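21 Apr 2021

Home just after six. Ate leftovers standing up and then sat down to write this while I still had it straight in my head.

Most of the day went on the food contact rules again. We have a draft of the working practice for the Wuverard cell, and Nigel Whiteley wants it signed off before the Zeleke people come through in May. I have been writing it on and off since February. It is 3,272 words, which I know only because Nigel put the number at the top of his comments and underlined it. His view is that a practice document for one bench should fit on two sides of paper. I said the old one fit on two sides and that was why people made up the rest. We left it there.

The argument this morning was over what counts as the food zone. The standard we work to splits a machine into the part that touches food, the part that can splash or drip back onto food, and everything else. That is easy to say for a conveyor. For a gripper it gets messy. The pads touch the product, fine. But the body between the fingers is there too, and if the arm comes in low the product can sit right against it. Nigel had the whole body down as splash zone. I wanted it as food zone. The difference is how it gets cleaned, what grease is allowed near it, and whether you can have open screw holes facing the product.

I spent an hour with the wrist camera stills, going back and forth between those and the draft. I ended up rewriting clause four so that it reads: any surface of the end effector that can come within reach of the product during a normal pick, place or recovery is to be treated as food contact. Fasteners inside that zone are to be capped or sealed. Nigel read it over my shoulder and said "recovery" was doing a lot of work. It is. Recovery is when things end up where you did not plan for them, and that is when people forget the rules apply.

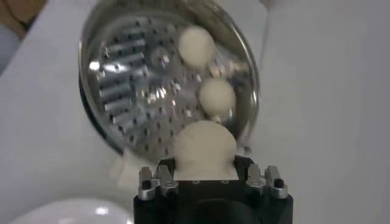 After that we did clause seven, on cutting surfaces. The rule I have put in is that the arm does not approach a blade, grater or slicing disc at more than the reduced speed, whether or not anyone is at the bench. Nigel asked why it should matter if the guard is closed. My answer was mainly about metal. If a finger mount clips the raised edge of a cutting slot at full speed you can shave off a sliver, and then you have a foreign body problem as well as a damaged tool. He agreed to that one without a fight. He did make me take out the sentence about "due care" because it can't be checked. Fair enough. Anything in the document that can't be checked by somebody with a clipboard is coming out.

So the list for cutting tools now goes: inspect the tool before the shift under the good light, log it, reduced speed inside the marked area, stop and inspect again after any contact that was not commanded. If a chip or burr is found, everything handled since the last clean inspection is held. That last part is what costs money and I expect Zeleke to push back on it. At present we inspect every 200 cycles. With the new rule a bad inspection could mean holding the lot from those 200, and they will ask why we don't just hold the last few. We don't know which were the last few. That is the whole point of the interval. If they want to hold less, they can inspect more often.

Lunch was a cheese sandwich at my desk. Rained at the windows the whole time.

In the afternoon I rang Dumness about the sealing caps. They have them in the blue that shows up on a metal detector, but not in the size for our small black screws, or not until the next run. The woman I spoke to was helpful and is going to send two samples in a near size. If they don't fit we may have to change the screws, and then the mounts want redoing, and I would like not to go down that road before May.

The training part of the draft is still thin. I have written that anyone who teaches a new pick has to have read clauses four and seven and be signed off by one other person. Nigel wanted a test. I don't mind a test but I won't have time to write it. We settled on a walk-through at the bench, with the person doing the cleaning themselves, start to finish, with the fingers off. I think you learn more about where product gets to by taking the fingers off than you do from any diagram.

We also have to decide what to do with the Stisto cell next door, which has the same arm but only handles sealed packs. My feeling is one document for both, with the food contact clauses marked as not applying there. Nigel thinks people will skim to the marked bits and get the wrong ones. He may be right. Left it open with a note in the margin.

One thing I want to fix tomorrow is the wording on white parts. The old practice said light-coloured trays, bowls and test pieces were preferred for hygiene, because dirt shows up on them. But a bit of white plastic off a white bowl is hard to see in pale dough. I would rather say the colour should contrast with the product, and leave the choice to whoever sets up the bench. Need to check if that clashes with the customer's own list.

Version 2 goes out to the others in the morning. I have told them comments by the end of the week and on the draft itself, no emails.

Feet sore. Must ring Mum about the long weekend. Bins are out.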